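Teleop notes: the soccer mat task

Started recording the Dinu arms on the mini soccer task in May. An operator drives both arms by remote control, and each run is saved as one episode of 3,247 frames at most. Anything longer gets dropped by the Heter logger, so slow operators lose data.

I cap a session at 60 minutes. Past that my own runs get sloppy, mostly in the last few centimeters above the ball.

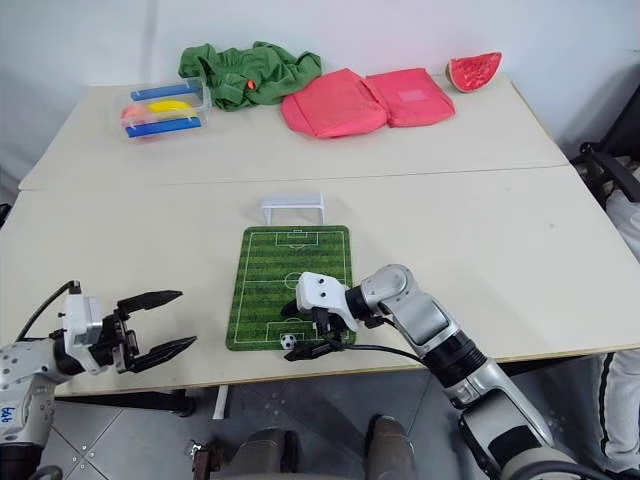
Right gripper over the ball, left one open and idle. Goal at the far end of the mat.

The ball is tiny, and a straight-down approach is easier to repeat than a sideways one. I threw out 14 episodes from Friday where I mixed the 2. The policy averages them and the fingers come in at a useless angle.

Next: the same task with the left arm, then a retrain on the Brarden box.

Recent posts
Vakside controller: dead zone settings
Trimming idle frames from episodes
Cable routing on the Dinu wrist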